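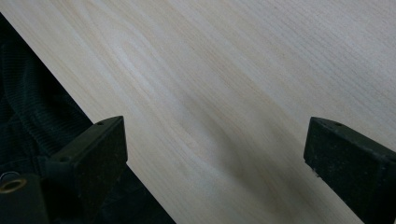
Pale grain on the long board, with something dark and ribbed or knitted beside it.

Hello and welcome to the wood page! I've been promising a few close-ups for ages, and this is the start of it: a very small gallery, all pale board and not much else, which suits me down to the ground. If you came for the shelves themselves you'll have to wait, I'm afraid – they're still a drawing on the back of an envelope and a lot of talk.

A bit of background for anyone new. We moved to Gralircombe in November and the back room came with one good window, one bad cupboard and a wall that begs for shelves. I wanted something light in colour, as the room only gets decent sun until lunch, and everything we already owned was that orangey pine that seems to follow you from house to house. So I went looking for pale wood and came home a complete bore about grain. I now look at the tables in cafés before I look at the cakes.

What I like in the picture at the top is the way the lines all run along with the edge, very fine, and then up towards one side there's a lighter patch where they curl and loop a bit. It's like the swirl you get around a knot. Over to the right it settles down again into thin stripes, close together and a touch greyer. I could happily have that patch at eye level, and my plan for the shelves has already been redrawn once to get it there. (The other half of this household thinks it should go at the bottom, where the big books live and where it would never be seen again. Talks are ongoing.)

I've had a few messages asking about finish, so I'll put my thoughts down while I'm at it. I like a matte look. I tried a shiny varnish in our last place and spent years looking at the reflection of the ceiling light. This time I've got my eye on the Kalico clear wax, the one in the flat tin, and I've also been sent home with a sample pot of Ortner oil, which smells lovely but turned my test scrap the colour of weak tea. Very nice on a darker wood, I should think! On something this creamy I'd be sorry to lose the paleness after all the trouble I went to. The wax is winning.

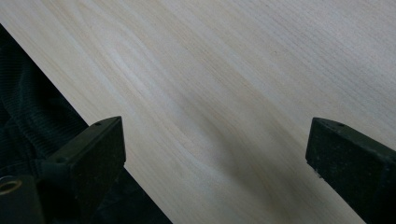

Waves and swirls in the tan band, and finer streaks towards the top right.

I keep coming back to this one. The tan band across the middle is my favourite bit of the lot, the way it bends about so gently, and then you get those tiny darker flecks further up, which I'd missed completely until I sat down with the pictures and a cup of tea. It has that freshly planed look as well. And next to the dark ribbed fabric the wood looks almost white in places, which has given me ideas. I'd been thinking of painting the wall behind the shelves a soft cream to match, and now I rather fancy a proper dark colour, nearly black with a bit of green in it. There's a shade called Zorus on the card I picked up that might be the one. I've taped it to the wall by the window and so far I love it in the morning and feel gloomy about it by teatime.

People often ask me what sort of wood a pale board is, and I'm not going to pretend I can tell by eye. It could be poplar, it could be maple, and there are folk who'd put me right in seconds, so please do! I'd only say that if you're choosing for colour, take the board over to a window and turn it round a few times. I find the grain looks quite different from one side to the other, and a piece that seems plain under shop lights can have all sorts going on in it.

The sizes, for those who like that sort of thing: the wall takes a shelf 160 cm long, and I want the lowest one deep enough for the records. The upper ones can be much shallower, just paperbacks and the radio. I did consider one enormous long shelf and nothing else, very smart and modern, but we have too many books and I'm not getting rid of any. There'll be 7 brackets if my drawing is right, and I'd like plain ones that don't shout.

Next on the list is sanding, which I'm told I'll hate, and then a test patch of wax on an offcut left for a good week before I let myself decide anything. I'll add more pictures to this page as I go along, probably the dull stages too, so you may get a lot of brackets. If you've used a dark paint behind pale shelves, I'd love to see how yours came out, especially in a room that loses its light in the afternoon. The comments are open underneath and I do read them all, even if I'm slow to answer when the weather's good.

Page last updated 14 July 2025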